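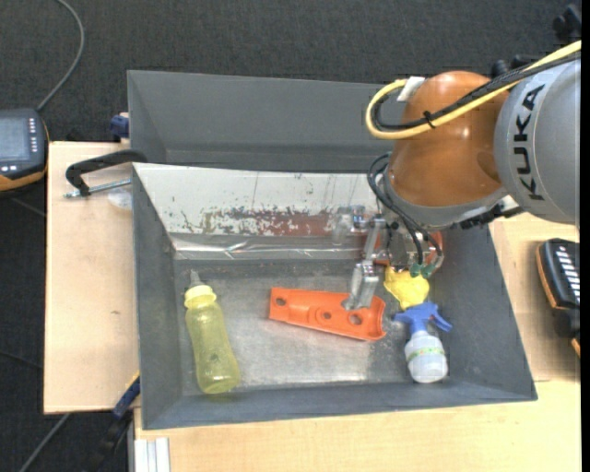 By the Fernham Home and Trade News Desk
17 February 2025

Cornine adds induction hob with built-in extraction to its Nyberg range

Kitchen appliance maker Cornine has announced a new induction hob for its Nyberg range. The model, named the Zestine, combines four cooking zones with a central extractor and is intended for kitchens where a wall-mounted hood cannot be fitted. It will be available through approved retailers from June.

The Zestine is 76 cm wide and replaces the existing Nyberg hob of the same width. The two zones on the left can be joined to form a single large area for griddles and fish kettles. Each zone has its own slider control with nine power levels, a timer and a boost setting. A pause button lowers all zones to their minimum setting and restores the previous levels when pressed again.

Air is drawn down through a cast iron grille in the centre of the glass. The grease filter beneath it lifts out in one piece and may be washed in a dishwasher. The extractor can be ducted to an outside wall or fitted with a recirculation kit, which is sold separately. In automatic mode the fan speed follows the power level of the zones in use, and the fan continues to run for seven minutes after the last zone has been switched off.

Cornine states that the hob has been designed for worktops with a depth of 60 cm or more. Installers should note that the motor housing takes up part of the cabinet below, and that a full-depth top drawer cannot be used with the ducted version. A template for the worktop opening is supplied in the box. The hob must be connected by a qualified electrician to its own circuit.

The glass surface is offered in black or dark grey, with a bevelled front edge. A flush-fitting version without the bevel can be ordered in black only. Both versions match the ovens and warming drawers already sold in the Nyberg range, and customers who own an earlier Nyberg hob may continue to obtain spare parts from the Cornine service department.

The hob will be on show at the company's Fernham showroom ahead of its general release. The first 100 customers to place an order there will receive the recirculation kit at no extra charge. Cooking demonstrations will be held at the showroom throughout June, and places must be booked in advance.

The Zestine carries a guarantee of two years on parts and labour, which may be extended to five years if the appliance is registered within 28 days of purchase. Retailers wishing to order display models should contact their Cornine area office, quoting product reference 407. Fitting instructions and ducting diagrams may be requested from the same office.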